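Every spring I go through the shoebox of ticket stubs, mostly to confirm that I used to be more fun. This year I stopped at Plerkach, the 3-band bill I saw at the old Kermont Theater back in college. I had forgotten I went. I had definitely forgotten I paid extra for parking.

Plerkach were the kind of band who tuned for longer than they played. I owned both of their albums and defended the second one at parties, where it cleared a room faster than a smoke alarm. My seat was in row 173. The Kermont does not have 173 rows, so I assume the printer was having a night of its own, and I ended up standing by the coat check with a nice view of a pillar.

The openers were Prornora (loud, matching vests) and Sayegh, who did 2 songs and then left without a word. I have thought about Sayegh more than any other act I've ever seen. Were they sick? Was that the whole set? I'd have paid double for a third song.

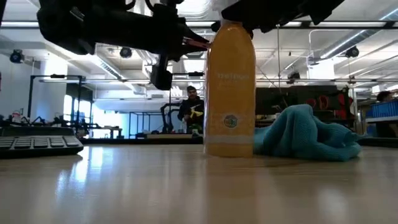
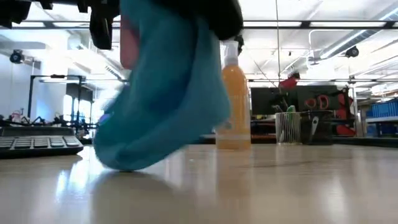 Anyway, the headliners came on at 11 and closed with a drum solo I timed on my watch, then stopped timing out of self-respect. I bought the shirt on the way out. It shrank in the first wash and I wore it for years anyway – to the gym, to bed, once to a job interview under a sweater.

Next month I'm doing the stub with the water damage. All I can make out is "no refunds," so it could be almost any show I went to in March.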